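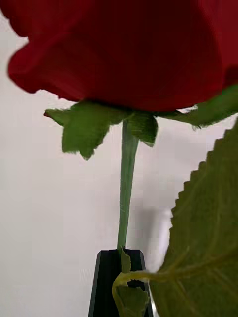

The big red rose from underneath, with its green sepals and its slender stem going down into the narrow black vase.

Flora's Flower Shelf: the silk and fabric ones

Hello, and welcome to the page I have been promising to put together since August, when my sister came to stay and asked why on earth I had 200 pictures of flowers on the computer and not one of them where anybody could look at it. She had a point! I am going to add them slowly, a flower at a time, because I am a slow sort of person and because I like to write a little about each one as I go. The rose comes first, as she generally does.

I should say for anyone new that I don't have a garden. I had one in Clusside, a long thin strip with a pear tree at the end, and I was very fond of it, but these days I am on the second floor in Nivovville with a windowsill and a north-facing one at that. Real cut flowers are a treat and I still buy them for birthdays. For the rest of the year I have the made ones, and over time I have become rather particular about them (my family would use another word).

About the rose

She is a deep crimson, darker in some parts than others and brighter along the lower rim where the light catches her, and it was the colour that made me stop at the stall in Akden market in the first place. I had gone in for buttons. The lady wanted 17 pounds for the stem on its own, which I thought was a great deal, so I walked round the whole market, had a cup of tea, and went back and paid it.

Most people look at a flower from the front or from the top, and of course that is how you would see it on a table. I like to look from below. It is where you find out whether the maker took any trouble, and on a cheap one you will often meet a blob of glue and a plastic collar and wish you hadn't looked. Do have a look at the outer petal on the left, the one hanging down with its edge rolled outward in soft ripples. I could look at that petal all afternoon. The faint creases running down the petals I have left alone, as I think a rose pressed perfectly flat looks like a table napkin.

The sepals are my other favourite part. They are ragged along the edges, a bit frayed even, and the broad one on the left has just a touch of red at the very tip. I had owned her for months before I noticed that! Please don't be tempted to trim edges like these with scissors. I did it once to a peony and she has never looked right.

Looking after a big bloom

A large head is heavy for its stem, so a narrow-necked vase is a good friend to you. Mine has a little dry sand in the bottom, and I top it up when I do the spring clean. For dust I use a soft make-up brush, working from the middle outwards, and I never let water anywhere near the reds. If yours has come out of storage squashed, hold the petals in the warmth of a kettle (not too close, and mind your fingers) and coax them back with your thumb.

Still to come

There are 23 stems on the shelf at the moment, and next will be the white anemones that came from Ashour, wrapped in a tea towel inside my good boots. After those I hope to do the sweet peas, if I can find which box they went into.

Do write if you have a rose of your own, or know how to get candle wax off a silk leaf, as I have one waiting.

Flora Yule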